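How to Budget for a Two-Arm Bench Cell (Without Blowing It on the Arms)

Updated 6/28/20

Quick version for people who have a quote due. The arms are the easy line. Everything else is what sinks the budget.

Step 1. Write down the job first. One sentence. "Lift used power supplies out of a divided box, put them on a rack." If you can't get it in one sentence, you're pricing two cells, so make two sheets.

Step 2. Weigh the part. Then weigh it with the cables hanging off. Payload in the brochure is usually for the bare arm – take the gripper weight off that number before you compare anything. We skipped this on the Skoltum line and had to re-quote in March. Not fun.

Step 3. Price the grippers seperately. Ask for fingers, pads, cables and one spare set on the same quote. Koser bundles them, Nogueira didn't when we asked, so the cheaper quote wasn't cheaper once we added it all up. Finger pads are a consumable. Put them under running costs.

Step 4. Tables, racks, boxes. Boring, needed. Our rack is pipe and joints, parts came to $299 with casters. Don't buy an aluminum frame untill the layout has stopped moving. Ours moved 4 times.

Step 5. Floor. Check it's level where the table goes. Shiny coated floors bounce the ceiling lights right back up into a camera, so leave a little money for mats or a shade.

Step 6. Spares and downtime. Put 15 percent of hardware on top and don't let anyone trim it. Cables go first, then pads.

Step 7. People time. Biggest miss on every first budget I've seen. We planned 70 hours of setup for the Unbridge cell and used all of it before the second arm was even tuned. Put hours on the sheet as a real line, with a real rate.

Before you sign anything, run the job with your own worst parts. Vendor demo blocks are clean and square. Power supplies come with a knot of wires on top, and the cardboard around them gets ragged. You want room for a finger on each side of the box wall, so measure the gap with the box full. 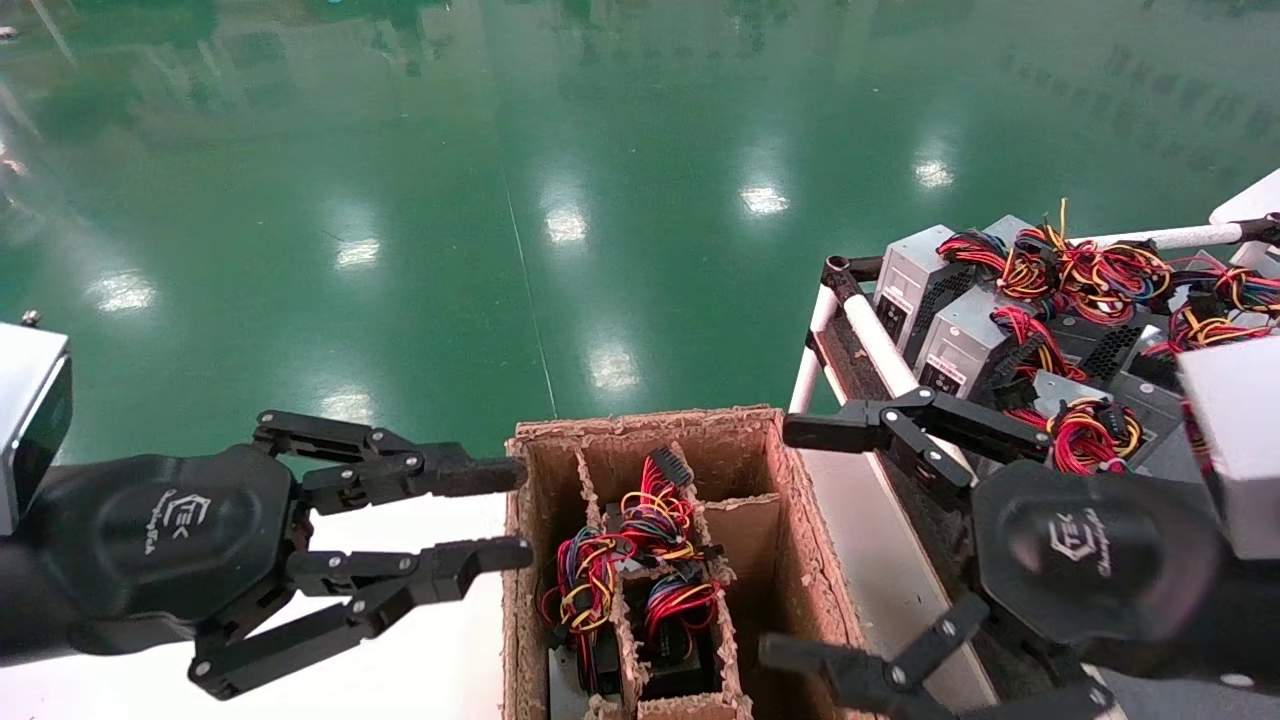 Can you start with one arm and add the second later?
Often, if you buy the controller and the table for two from day one. Adding a second arm to a one-arm controller usually means paying for a controller twice.

Last bits for the sheet:

Shipping both ways, in case a unit goes back
Power drop and e-stop wiring
Training for whoever runs it when you're out
Disposal of the packaging, it piles up

Get three quotes, same part list to each. Lead times in writing. Then send it up.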